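March 24, 2018

I finished the table last night, or finished it as far as I'm going to this year. It has had its last coat of oil and it's sitting in the back room with the window open a crack, and I've told everyone to keep their elbows off it until the weekend.

I bought it in December from Hnat Stasiv, who was clearing out his mother's house in Grusthorpe. It's 61 inches long, pale wood, with a skirt that is too low for anyone tall to cross their legs under. He wanted it gone before the new owners came. I wanted a table that wasn't the folding one. We carried it out to his truck in sleet, and he wouldn't take extra for the drive.

The top was in bad shape. There was a coat of something shiny on it that had gone cloudy at one end, where I assume a radiator or a stove had been. The other end had rings, plus one burn the size of a dime. The legs were fine. I left the legs alone.

I read a lot about stripping before I started, and most of what I read disagreed with the rest. Zoriana Kravchuk, who has done more of this than I have, told me to skip the chemical stripper and use a card scraper. I had never used one. It's a rectangle of steel that you bend a little with your thumbs and push along the wood, and when it's sharp it takes off a curl as thin as tissue. When it isn't sharp you get dust, and sore thumbs. I spent two evenings learning to put the edge on it and one evening scraping.

A few notes for anyone doing the same job:

- Work with the grain the full length of the board. I stopped short near one end a couple of times and you can feel the dip with your hand.
- The steel gets hot. Wear thin gloves, or tape your thumbs.
- Old finish gums up the edge, so wipe it often.
- Sand by hand after. I borrowed a power sander and put a row of little swirls in the middle of the top, which took longer to get out than the whole rest of the sanding.

The burn did not come out. I scraped it back until I was worried about making a hollow, and then I stopped. It's lighter than it was. Roksolana Ostapchuk came by to look and said she'd put a fruit bowl on it, and that will probably be the answer.

For the oil I went with Flomura, the plain one without any color in it. I don't have strong feelings about the brand. The hardware store in Predthorpe had it on the shelf and didn't have the other one. First coat went on with a rag, too heavy, and it stayed tacky in the corners for two days. The next coats I wiped on and then wiped off after a quarter of an hour, and those went fine. The wood went darker than I expected. I had been picturing it the way it looked bare, and for a day or so I was disappointed, but I've come around to it.

If you use oil, spread the rags out flat to dry somewhere outside. They can heat up on their own when they're balled up in a trash can. I knew that and still found one wadded up behind the paint cans — I hung it on the fence.

I also have a chair question. The folding chairs look silly next to it and they are an inch too high besides. Danylo Moroz has a set of four he might part with, although one has a cracked seat. I'm going over to see them next week. If they don't work out I'll keep using what I have.

Total cost so far, not counting the gas: the table, two cans of oil, sandpaper, the scraper, and a burnisher I didn't strictly need.

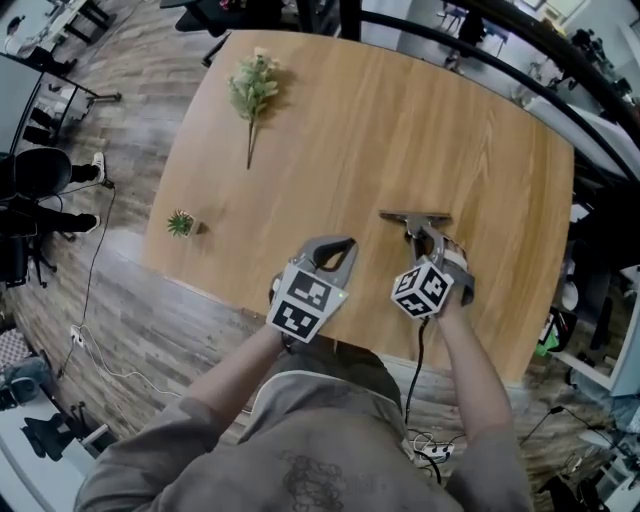
*3 min read*

Added later: Danilo Tan wrote to ask about wiping up afterward. I use a damp cloth and then a dry one, and no spray cleaner. The can says to wait a week before putting anything wet on the top, and I'm going to give it two. He also asked about hot dishes. I'm buying trivets.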